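4.2 谁来换那卷纸：合住家庭里的补给活儿

前一节讲的是钱怎么分，这一节讲东西怎么补。先交代一句，我原本没打算给“补”单独留一节。开题的时候我脑子里装的全是租金、水电和押金，洗洁精、垃圾袋、卷纸这类东西在提纲里只占半行字，后面还打了个问号。后来日记收上来，我坐在火车上一页一页翻，越翻越觉得提纲写反了：水电费吵一次就定了规矩，往后大家照着付，日记里几乎见不着；卷纸却隔三差五就冒出来，有时候一个人连着几天都在写它，语气一天比一天冲。

材料还是3.1节说的那一批。开始时有58户，中途有的搬散了，有的交了开头几页就没了下文，留到最后的是47户，日记条目合计3,963条。这些住户分在Drinora的三个街区，Perov、Ilov和Were，房子的样子差得挺远。Perov多是老楼，走廊长，厨房和卫生间都在最里头；Ilov那边是后来盖的，一户一个紧凑的公共间，门一开什么都看得见；Were夹在中间，什么样的都有，还有从铺面改过来的，储物间比卧室还大。房型这件事请读者先记着，后面会用到。

日记怎么记，我们给的要求很松：凡是“家里大家都用、这次由我添上或换上的东西”，写一笔，写什么东西、什么时候、心里怎么想。最后这一项是Marit Holmgren坚持加的。我当时嫌它麻烦，怕大家敷衍，填个“没想什么”就过去了。填“没想什么”的确实有，而且有意思的是，越是常换东西的人越爱这么填，所以这四个字后来成了我们编码时单独的一类。这一点我得承认是她看得准。

编码的时候我们先按物品分，再按动作分。动作这一层吵了很久。一开始只有“买”和“换”两类，编了没多久就发现不够用：有人从超市把一大提纸拎回来，塞进柜子，这算买；有人从柜子里拿一卷出来放在水箱盖上，没往架子上装，这算什么？我管它叫“半换”，Marit嫌这个词难听，又想不出更好的，于是就留下来了。半换在日记里多得出乎我的意料。写的人往往还挺理直气壮，Ilov有一位受访者写道：“纸我拿出来了，谁要用谁装。”同一天同一户另一位写的是：“纸又搁在水箱上，潮了一边。”两个人说的是同一卷纸，编码时当然要放在一起读。

除了物品和动作，还有一层是“摆在哪里”。合住家庭里有些东西是明摆着的，少了谁都看得见；有些东西藏在架子里、柜子里、水槽底下，得走近了才知道快没了。我们把前一种叫“露面的”，后一种叫“背面的”。餐桌就是典型的露面的地方，桌上的东西几乎天天有人在日记里提到，盐、茶叶、抹布，还有桌布。桌布这一项原来不在编码表里，它不是耗材，用不完，但它要换、要洗，洗完还得有人铺回去，受访者很自然地把它写进了日记，我们就跟着受访者走，给它添了一个编号。

图3　铺有印花布的桌面。
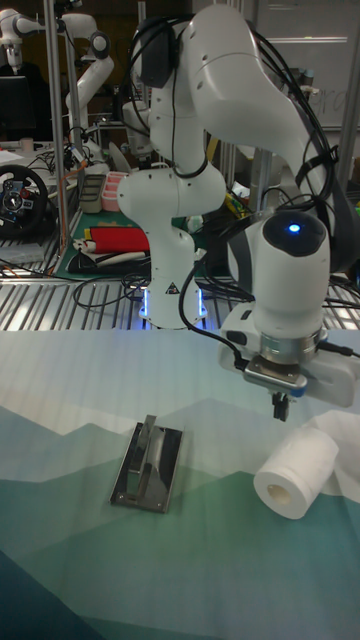 再说背面的东西。垃圾袋、洗衣粉、备用灯泡，还有卷纸，都在这一类。按说卷纸挂在架子上，一抬眼就看得见，怎么会是背面的？我起初也把它归在露面的那一类，后来改了。理由是卷纸的“没了”来得很晚。一卷纸从外头看，用掉一半和用掉大半差别不大，真正露出纸芯的时候，剩下的往往只够一个人用，而这个人正坐在那儿，手边没有别的。换句话说，发现的人和最急的人是同一个人，而且是在最不方便走开的时候发现的。桌布脏了，全家人围着它吃三天饭，谁都能装作没看见；卷纸用完了，只有一个人撞上。

这就引出了日记里一种很有规律的小动作，受访者自己给它起了各种外号，我们统一叫“留尾”。留尾就是故意剩下薄薄一层，不把它用完，好让换卷的事落到下一个人头上。我本来以为承认这种事的人不会多，毕竟是写给研究者看的。结果大家写起自己来还挺坦率，写起别人来更是毫不客气。Perov一位受访者连着好几条都在记这件事，先写“今早留了四格”，过两天写“今天轮到我碰上别人留的，三格”，再往后干脆只写一个“又”字。读到那个“又”字我在火车上笑出了声，对面的人抬头看我一眼，我只好把日记合上。

留尾在三个街区都有，可写法不一样。Perov的人写得最多，也最具体；Ilov的人写得少，写的时候常常捎带着写自己后悔了、又折回去把新的一卷装上。我们在访谈里追问过，Ilov的几位都提到一个很实际的原因：公共间小，谁最后从卫生间出来，坐在沙发上的人心里有数。Perov那条长走廊就不同了，进进出出没人看着，晚上更是如此。房型当然解释不了全部，我也不想把话说满，同一栋老楼里照样有从来不留尾的住户。但如果只看日记的字面，走廊的长短比我们问卷里问的那一堆“责任感”题目管用得多。

关于储物的位置，Were的材料最丰富。那几户铺面改的房子，储物间在最前头，卫生间在最后头，中间隔着厨房和好几间卧室。备用的纸放在储物间里，等于没有备用。于是住在里头的人陆陆续续想了些办法，有人在卫生间窗台上码一排，有人在门后挂个布袋，还有一户在洗手池底下塞了个饼干盒，专门装纸，盒盖上贴着字条：“拿最后一卷的人去前面再拿。”字条贴上去以后管用了一阵子，后来日记里有人写“字条掉了”，再后来有人写“字条还在地上”。我很想知道最后是谁捡起来的，可惜三本日记都没提。

还有一个问题我们拖到编码快结束才正视：朝向。纸头朝外还是朝里，我原先以为这是网上拿来解闷的话题，不值得进论文。可日记里它真的会引起换卷，而且是一种很特别的换卷：纸明明没用完，有人把它取下来，掉个头，再装回去。这个动作不增加任何补给，也不解决谁缺纸的问题，我们却没法把它从材料里剔出去，因为写的人把它和正经换卷写在同一行里，用的是同一种口气。最后我们给它单列了一个“翻转”，和“换”“半换”并排。有5户出现过来回翻转，就是一个人翻过来，另一个人又翻回去，两边在日记里都没有点名，访谈时坐在一张桌子旁边也都笑而不谈。Marit认为这是一种不必开口的争论，我觉得她说得对，不过我也怀疑其中有一部分单纯是手快，装的时候根本没看。

架子的样式也会掺和进来。弹簧杆的那种，换起来要两只手，杆子一松就弹出去滚到马桶后面；一头敞开的那种，套上去就行。半换在弹簧杆的住户里写得格外多，读者大概已经猜到了。有一户在九月把弹簧杆拆了，换成敞开式的，之后水箱盖上搁纸的记录就断了，再没有出现过。只有一户的事，我不敢往大了说，可在访谈里那户人都觉得这是全年最划算的一笔公共开支，比换路由器还划算。

图4　装在金属架上的白色卷纸，横向放置。
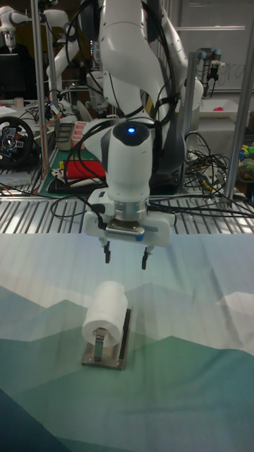
那么，合住家庭里到底是谁最常换卷纸？

起得最早的那个人。在留到最后的住户里，换卷的记录明显偏向清早，而清早的记录又偏向固定的那一两位，和年龄、性别、住了多久的关系都弱得多。我们一开始以为最常换的会是最爱干净的人，或者名字写在租约上的人，两种猜想都没得到日记的支持。早起的人碰上的是前一晚所有人留下的那个尾巴，家里还静着，他不好喊人，也等不了，只能自己去拿。等别人起来，架子上已经是新的一卷，看上去像是一直都满着。

这个结果带出一个麻烦：早起的人换了，别人不知道他换了。访谈里我们请每位受访者估一估自己在家里承担了多少补给的活儿，把同一户的估计摆在一起，各人都觉得自己干得偏多，这不稀奇，家务研究里常见。稀奇的是那些早起的人，他们对自己的估计反倒偏低，和日记对不上。我拿着日记去问Were的一位护士，她上早班，天不亮就出门，换卷的记录在那户里排第一。她翻了翻自己的本子，说：“这也算？”我说算。她又翻了两页，说那她得回去跟他们讲讲。至于后来讲没讲，本子里没有写。

和钱的部分对照着看，补给的活儿还有一点不同。钱可以欠，欠了有数，月底可以还；换卷没法欠，也没人会说“你上周少换了一卷，这周补上”。有几户试过排班，把卷纸和倒垃圾、擦灶台一起写进表里，轮到谁就是谁。倒垃圾轮得好好的，灶台也还凑合，唯独卷纸那一格形同虚设。原因很容易想见，纸不会挑你值日的时候用完。其中一户后来把那一格改成了“查看”，值日的人星期五晚上去看一眼，不够就把新的摆好。改了以后抱怨少了，留尾也跟着少了，可同一时期这户还换了一位室友，两件事搅在一起，我们分不开。

买纸这一头，各户的办法倒是五花八门。有公共钱罐的，有轮流买的，也有一个人包下来、年底大家请他吃顿饭的。最后这种办法听起来不太可靠，在材料里却相当稳，包下来的人在日记里几乎从不抱怨买，只抱怨大家不装。买和装在我们自己的编码表里本来是紧挨着的两行，在受访者那里却像是两件毫不相干的事：买的人觉得自己已经出过力了，装的人觉得买一次够用很久，装可是三天两头的。两边都有道理，也都在各自的本子里讲得头头是道。

还得说说方法上的一个毛病。请人记日记，本身就会让人多看那卷纸几眼。好几位受访者在中途写过类似的话，说自从领了本子，自己换得比以前勤了，因为想写一条。头两周的条目确实比后来密，我们在算各户的换卷频次时把头两周去掉了，去掉之后早起的人仍然排在前面，Perov和Ilov之间的差别也还在，只是小了一些。另外，夜里的记录肯定有遗漏，半夜起来换了纸还能想起来去写本子的人毕竟少，有一位凌晨补记的只写了“纸，困”两个字，我们照样编了码，编作“换”，心情那一栏编作“其他”。

下一节转到厨房，主要讲洗洁精和海绵。海绵的情况和卷纸差得很远，它没有用完的那一刻，只有越来越旧，什么时候算该扔，一户里常常有好几套标准，编码也因此更费事一些，分类表见附录。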